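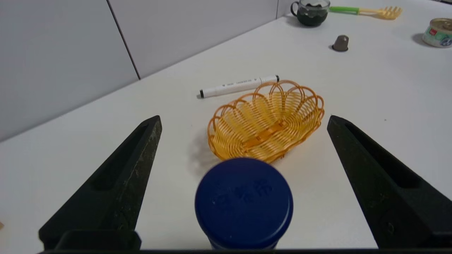
Questions about storing dry food at home

Home | Shop | Recipes | Questions | Contact

How long can I keep rice in a closed container?
White rice keeps very long if the lid is tight and the cupboard is dark. Brown rice has more oil in it, so we advise to eat it within 6 months.

Must I wash a new container before first use?
Yes, with warm water and a little soap. Let it dry one full night with the lid off. Flour put in a damp container will make lumps.

The lid has become hard to open. What can I do?
Wipe the rim first -- usually it is sugar or old flour. If it is still stuck, hold the lid under warm water for a minute.

Can I keep coffee and tea on the same shelf?
You can, but tea takes the smell of coffee very easily. In our shop at Mernora we keep them three shelves apart.

I found small moths in my flour. Is it safe?
Please throw it away, also the open packets near it. Then vacuum the corners of the cupboard and wipe with vinegar.

Do you refill containers brought from home?
Yes, up to 2000 g for each product. We weigh the empty container first, with its lid.

Comments

Digby Dunstan: Vinegar worked for me, but I had to do it twice.

Oleksandra Kravets: Is the brown rice advice the same in August? My kitchen is very warm.

Bohdana Tymoshchuk: I keep mine in the fridge all summer, Oleksandra.

Related
Drying herbs without an oven
Which beans need soaking
How to read a best-before date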